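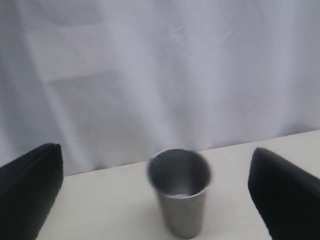
Call for participants: household energy survey in Lullbridge

Monti is looking for 200 households in Lullbridge and Grirnlow to take part in a study on the cost of home solar power and heat pumps. We want to learn how families decide to invest in renewable energy, and what stops them when they decide against it.

You can apply if you own or rent your home and you pay the electricity bill yourself. It is not necessary to have solar panels already - we need answers from both groups.

Participants will fill in a short form every month for four months and send us a copy of their energy bills from June on. One visit at home, of roughly an hour, is also part of the study. The names and addresses will not be published.

Each household receives a payment of $200 after the last form. Travel is not required.

To apply, write to Ornella Morelli at the Monti office in Lullbridge, with your address and the type of heating you use. For questions on the bills or on data protection, please ask for Mirko Orlandini. Applications are open until July 10, 2023.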